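Endside help desk: student project tickets
Ticket 455
Subject: Right hand stops answering halfway through the pillow task
Opened by: Vasanthi Thevar, Teixeira robotics club
Status: Solved
Priority: Normal

Hi all! First ticket from our club, so tell me if I've put anything in the wrong box. We're a student team getting a two-handed robot ready for the home tidy-up event in February, and we are having a fantastic time with it apart from one maddening fault.

The task is simple on paper. The robot faces the sofa, reaches for a soft item, closes one hand on it, lifts and holds for 5 seconds, then puts it down. The left hand does this all day long. The right hand starts well, then at some point it quits taking commands. No error on the arm. The arm keeps moving beautifully with a hand on the end of it that won't close (very dignified, not much use).

What the log says when it happens:

hand_right: no reply, retry 1
hand_right: no reply, retry 2
hand_right: no reply, retry 3
hand_right: marked offline
arm_right: ok
hand_left: ok

Setup: Jurnelix control software, student build 11. Both hands run on the Furkon driver with the default settings. Joint limits are untouched. We practice on carpet because the event is on carpet.

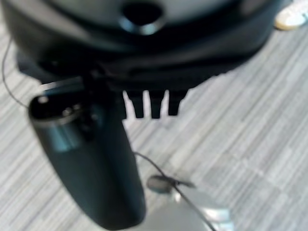 Does the hand come back without a restart?
About half the time. If we send the arm to its rest pose and wait, the hand often reappears in the device list and works again for a while. Otherwise we restart the driver, and that has brought it back every time so far.

Things we tried before writing to you:

Restarted everything, in every order we could think of.
Swapped the left and right port assignments in the config file. The fault stayed on the right hand.
Turned the arm speed down to half. It took longer to fail, which got us very excited for one evening, and then it failed anyway.
Ran the hand by itself, open and close, with the arm parked. 200 cycles, zero dropouts! We cheered. Then we put the arm back in motion and lost the hand on the second reach.

So the hand seems healthy when the arm holds still. My guess is something in the timing between arm and hand messages, and I have a soft spot for that theory because I wrote that part of the code.

Update, 4:20 p.m.

We spent the afternoon making the arm do one joint at a time with the hand idle and the log open. Shoulder, fine. Elbow, fine.

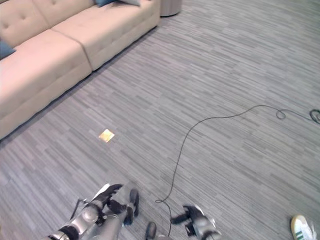
Wrist roll is where it gets good. Turning inward there's no trouble at all. Turning outward, the first retry line shows up near the end of the travel, and if we hold it there the hand goes offline. Turn back in and it recovers. We did it over and over and it was the same every time. I can't tell you how happy everyone was to have a fault that shows up on request!

That pretty much kills my timing theory. I've left the message code alone and attached the log from the wrist test. The outward roll is also what our reach uses when the item is low down, and that would explain why some attempts got through and some didn't. We'd been picking the target by whim.

One more detail in case it helps. Closing force makes no difference. We tried a light grip and a firm grip on cloth with the wrist turned inward, and the hand stayed online for both.

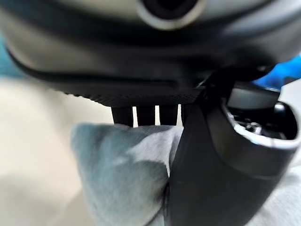 Endside support wrote back that a dropout tied to one direction of one joint nearly always means a connector being pulled, and asked us to power down, open the wrist cover and check that the data plug was fully seated with slack on the arm side. They also said to leave the driver's retry count at its default, as raising it would only hide the fault until it got worse.

Update, 7:45 p.m.

FOUND IT. The data plug was in, but the clip on one side hadn't latched, and the lead behind it had been tied down with no slack at all. Rolling outward was tugging it just enough. We cut the tie, pressed the plug home until it clicked, left a small loop and tied it again further back.

Then the same wrist test, full travel both ways: not a single retry line. After that we went back to the full reach with the arm at normal speed, and ran it for over 11 minutes with both hands reporting ok the whole way. I know that isn't forever. It's still the longest clean run we've had! 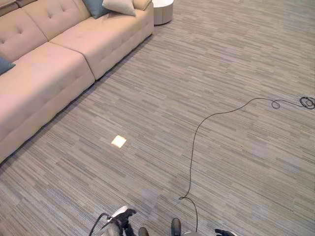
Vasanthi, we had the same unlatched clip on our left wrist last term, so check the other side before you close this. Ours passed every bench test too and only let go when the arm was fully out.

Good call, thank you! Left side checked: latched, but tied nearly as tight as the right one was, so we gave it a loop as well. Wrist test on the left is clean in both directions.

Changes kept:
Slack loop on both wrist leads
Outward roll test added to our start-up list
Port assignments back to original
Arm speed back to normal

Please go ahead and close. We're moving on to the put-down part, where the robot currently has strong opinions about letting go, so expect another ticket.

Ticket closed by requester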